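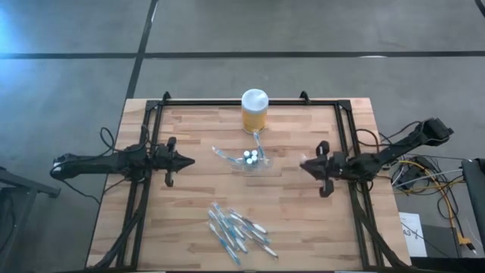
They put robot arms on my packing line and now I'm the "cell attendant." What should I be asking for?

Posted in: Workplace and Careers > Warehouse, Packing and Light Assembly

I work at a contract packer outside Plitham. We do travel kits, dental kits, hotel amenity stuff, whatever comes in on a pallet and has to leave in a smaller box. There are 16 of us on days. I've been there long enough to have a favorite stool.

In September the company brought in a pair of arms on a table from an outfit called Clurkine. They sort toothbrushes. A heap goes down on the table, the arms pick from it, brushes go in the tray. That used to be me and one other person, and we could do it while arguing about television, so I won't pretend it was skilled labor. But it was our labor, and we had gotten pretty good at the arguing.

My new title is cell attendant. I asked what that meant and was handed one page. I load the brushes, I clear them when they tangle, I hit stop when something looks wrong, and I fill out a log on a tablet. The log has a dropdown for the reason I hit stop. The choices are "part," "placement," "other," and "operator." I have noticed which one my supervisor likes to pick when he does the log for me.

The pay is the same. The work is not the same. I used to be tired in the hands at the end of a shift and now I'm tired in the eyes. It's also quieter, which everyone told me would be nice. On a good day the arms do 698 brushes before lunch. On a bad day they did 261, and I spent the morning untangling handles and writing "other."

What I want to know:

Should I be asking for a raise, or is that a good way to be reminded how easy it is to watch a table?

Is it normal that the stop count goes on my weekly sheet? It's printed right next to my name, like a golf handicap.

And has anyone been through this and come out the other side with a job? They say no one is being let go. They said it twice in the same meeting, and I would have felt better with once.

Not trying to start a fight about robots. I don't hate the thing. I would just like to know what I am now.

Posted by stoolsample_dayshift

Get it in writing, whatever it is. If they say no layoffs, ask for an email that says no layoffs. If they say same pay, same thing. Then look for another job anyway. I was at a bottling place that got automated and the whole thing took one summer. Good luck.

Posted by hvac_now

I've been on both sides of this, four years packing and then five as a line lead at a plant where we put in similar stations (a different supplier, Gratik, same general headaches). I'll take your points in the order I'd worry about them, so the raise comes second.

The stop count first. No, it shouldn't be on a personal sheet, and you should say so soon, before people get used to seeing it there. A stop belongs to the station. If you get marked down for pressing the button, sooner or later you'll hesitate to press it, and then somebody's going to reach into a moving arm to save a number. I'd put it to your supervisor in more or less those words, and copy whoever handles safety. Keep it boring. Boring emails get forwarded, angry ones get discussed.

While you're at it, ask for better reasons in the dropdown. "Part" could mean a bent brush, a tangle, two brushes stuck together or the wrong brush altogether. Ours had the same lazy list when we started. One of the packers kept a paper notebook next to the station for a couple of weeks with what she saw each time, and it got more fixed than the tablet ever did. Most of our stops came down to how high the pile was when we loaded it. She'd been saying that since the first Wednesday, but now it was in columns, so it was data.

Do the notebook. Put down the time, what happened, what you did, how long it was down. Keep it yourself and hand over copies. That's your raise argument, too. Walking in and saying "my job changed" gets you a nod. Walking in with a month of pages showing you clear tangles, load, judge what's a reject and bring the station back up gets you a conversation about job grade. Ask whether there's a written grade for attendant. If there isn't, offer to help write the description. It sounds like free work, and it is, but the person who writes the description usually ends up fitting it.

When we did this the bump was small. I won't quote it, since your place isn't my place. The part that mattered more over time was training. Ask who is allowed to restart the station after a fault, who can teach it a new item, and who calls the supplier. If the answer to all three is "the supplier," ask to be in the room when they come. Stand there. Ask what they're doing. Most installers will happily talk your ear off, and most of them have never met anyone who has packed a toothbrush for a living. You know things about a pile of slippery handles that they would otherwise have to learn on the clock.

Before you go along with any of it, find out who locks the power out when you clear a tangle, and how. "Hit stop" and "safe to put your hands in" may be two separate things on your station, and the page they gave you should say which one you're doing. If it doesn't, don't clear anything until someone shows you the procedure and signs that they did. I'd be stubborn about that one.

As for whether you keep the job: we went from 15 packers to fewer, and I'm not going to dress that up. It went by people leaving and not being replaced, so everyone who said "no layoffs" was telling the truth and the room still got emptier. The ones who stayed mostly stayed near the machines. Ask them directly whether open positions are being filled. That tells you a lot more than the meeting did.

The eyes are real, by the way. Watching is tiring in a way that's hard to explain to someone who has only managed it. Ask for rotation, an hour or two on and then something with your hands. We had to fight for it, and then the supervisors started telling visitors it was their idea. Let them.

Posted by lineleadretired

We have these at Ververidis and they are fine. Ours does bottle caps. You get used to it. Bring a cushion for the stool.

Posted by m_nightcrew

Follow-up from the original poster:

Thank you, mostly to the long one. I asked about the restart procedure and there was a pause, and then there was a phone call, and now I'm told a second page is coming. I asked if that meant a second dropdown and did not get a laugh.

Started the notebook. Nearly all of yesterday's stops were tangles, and the pile was high every time, so I owe somebody's packer a coffee. The stop count is still next to my name but my supervisor says he'll "look into the format." I've put that in the notebook too, with the time.

I asked about open positions. There are two, and they are "under review."

The cushion was already on the stool.

Posted by stoolsample_dayshift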